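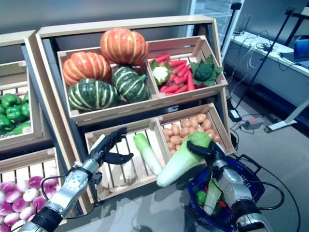 Corner stores are dying and delivery apps get all the blame. Partly fair. But Pletska lost its last grocer in February and no app even delivers out there. What went was the habit of walking in for one thing. You go for carrots, they're piled up bright in a crate tipped toward you, and you leave with supper planned. Can't scroll your way to that.

Rent is the other half. Golix wanted $911 more a month from a shop with 52 regulars — do the math. The town could of stepped in, didnt.
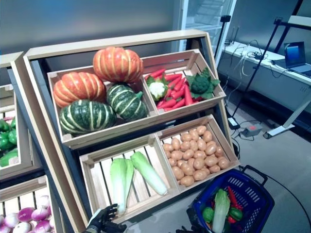 So cap the rents on small food shops. Cheap, dull, works fast. And shoppers, spend a little time in there. Orange striped pumpkins stacked up with the green ones sell a season better than any banner ad. Go in. Buy somthing.

Contact | © Nemolitz Notes | Back to top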